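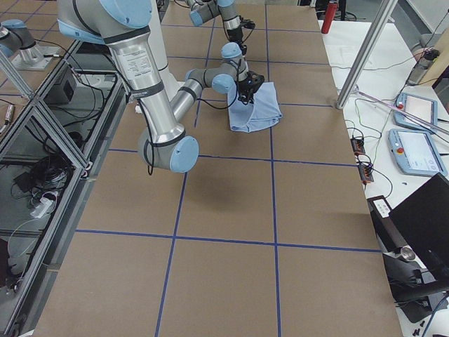
Come and sing with us: new voices wanted for the Traswood Community Choir

We're a mixed choir of 70 or so regulars on a good night, and we'd love to have more of you! Our autumn term is nearly here and we have room in every section, with a special plea to tenors and anyone who can get down to a low F without wincing.

There are no auditions. You don't need to read music, and plenty of our members couldn't tell a crotchet from a coat hook when they joined. Flora Gourlay, our musical director, teaches most of the tunes by ear, line by line, and sends out practice tracks for each part so you can sing along in the car or over the washing-up. If you do read music, there are scores as well (please bring a pencil, we never have enough).

What we're singing

This term is a real mixture. We start with two Scottish folk songs in Flora's own arrangements, then a Georgian table song that is great fun and very loud, some Fauré, and a medley of sea songs we began in July and haven't finished. The big piece is Dewulf, a new work in 4 movements written for amateur choirs with a small brass group. The third movement is unaccompanied and gorgeous. The fourth is fast, and we'll be spending plenty of time on it!

When and where

Rehearsals are in the upper hall at Storkik House, from 7.15 to 9.15 in the evening, with a tea break in the middle. Doors open at 7. There is a lift to the upper hall, from the entrance on the car park side. The term runs for 12 weeks and ends with a concert in the main hall, which seats 200 and was full last winter, with people standing at the back.

We ask that concert singers come to at least nine rehearsals. If you work shifts or have little ones, talk to us and we'll sort something out.

What it costs

Your first two evenings are free. After that you pay by the term or by the evening, whichever suits, and there is a lower rate for students and anyone on a tight budget. You only have to ask, and you won't be asked to prove anything. Scores are lent out and need to come back at the end, coffee rings and all.

We're also looking for

A rehearsal pianist to share the job with our present one, who would like the odd evening off. You'd need to be a confident sight-reader and happy to play single parts over and over. This is paid per session.

Someone to help put up and take down the staging on concert day. No singing needed, and you get a free seat and a large supper.

How to join

Fill in the form on the Join page with your name, a phone number and the part you sing, if you know it. If you don't, write "no idea" and Flora will have a quick listen at the tea break, just the two of you at the piano. Or simply turn up at 7 and ask for her. She'll be the one carrying all the folders.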